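Hurnero Tabletop Hire: Frequently Asked Questions

Last updated February 2020

These are the questions we get most often about hiring tables and work surfaces from our Skistness depot. If yours isn't covered, send it through the contact form and we'll reply by email. Prices are on the separate price list.
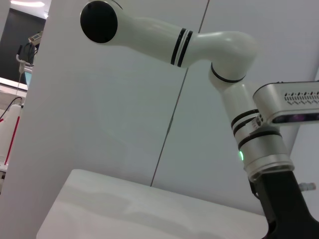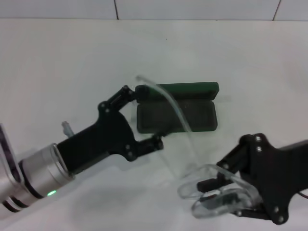 General

What do you hire out?

Folding tables, fixed-leg work tables, trestles, benches and the covers that go with them. We don't hire out chairs, tents, staging or lighting. Customers who need chairs usually book them from Hnatiuk Seating, whose yard is on the same road, and pick up both on one trip.

Who can hire from you?

Anyone over 18 with a photo ID and a payment card. Schools, churches and clubs can open an account and pay by invoice. Account customers still need to name one person who will sign for the order.

How many tables do you have?

We hold 1,780 tables across all sizes. That is the total stock, so the number free on a given day is lower. Weekends in June book up first, and the long rectangular tables go before the round ones.

Do you sell used tables?

Once a year, after the summer season. The sale list goes up on the website and items are sold as they stand. We don't hold items without payment.

Booking

How far ahead should I book?

For most of the year, 7 days is enough. For June, book as soon as you have a date. You can change the quantity later if we have the stock.

Is there a minimum order?

For pickup, no. You can hire a single table. For delivery, the minimum is shown on the price list and depends on the distance from the depot.

Can I reserve without paying?

We can hold an order for two working days. After that the tables go back into stock unless the deposit has been paid. Please don't assume a quote is a reservation. A quote only tells you the price.

Can I change my order?

Yes, up to the day before pickup or delivery. Email us with your order number and the new quantities. Reductions made on the last day are charged in full.

What if I cancel?

You get the deposit back if you cancel more than a week before the hire starts. Inside a week, we keep the deposit but don't charge the balance.

Pickup and delivery

Where do I pick up?

At the loading door on the side of the Skistness depot. The front entrance is for the office only and has steps. Drive past the office, turn in at the second gate and wait at the yellow line until someone waves you forward.

Will the tables fit in my car?

The small folding tables fit in most hatchbacks with the back seats down. The long ones need a van or a trailer. Folded sizes are printed on the price list, so measure before you come. We won't load tables onto a roof without proper bars and straps, and we don't supply the straps.

Do you deliver to Likow?

Yes. Likow is in our standard delivery area. The bridge there has a weight limit, so we send the smaller truck, and large orders may arrive in two loads. The second load usually follows on the same day.

Will the driver set up the tables?

Standard delivery is to the nearest ground-floor door. Setup is extra and has to be booked with the order. The drivers work to a schedule and can't add it when they arrive. Upstairs delivery is possible where there is a freight elevator.

Does someone have to be there?

Yes, for both delivery and collection. The person who signs should count the tables with the driver. If the count is different from the delivery note, write the difference on the note before signing.

Care and use

How should I clean the tables?

Wipe them down with warm water and a little dish soap, then dry them with a cloth. Don't use bleach, scouring powder or wire pads. Dry tables before folding them, including the underside, or the hinges will rust.

Can I use tape on them?

Painter's tape is fine if it comes off the same day. Duct tape and double-sided tape leave a residue, and we charge for removing it. Staples and thumbtacks are not allowed on any table.

Can the tables stay outside overnight?

Only under a roof. A loose cover is not enough in rain, as water collects in the folds and runs into the joints. Benches may stay out.

How much weight can a table take?

The limit is marked on a label under each table. It assumes the weight is spread evenly. Nobody should sit or stand on a folding table. For heavy equipment, ask for fixed-leg work tables when you book.

A leg won't lock. What should I do?

Check for dirt in the catch and try again. If it still won't lock, don't use the table. Set it aside, tell us, and we'll take it off your bill.

Damage and deposits

What counts as damage?

Burns, deep scratches, bent legs, broken catches and missing parts. Light surface marks from normal use are not charged.

When do I get my deposit back?

We refund it to the same card once the tables have been checked in. Your bank may take a few days more to show it. Account customers don't pay a deposit and are billed for any damage on the next invoice.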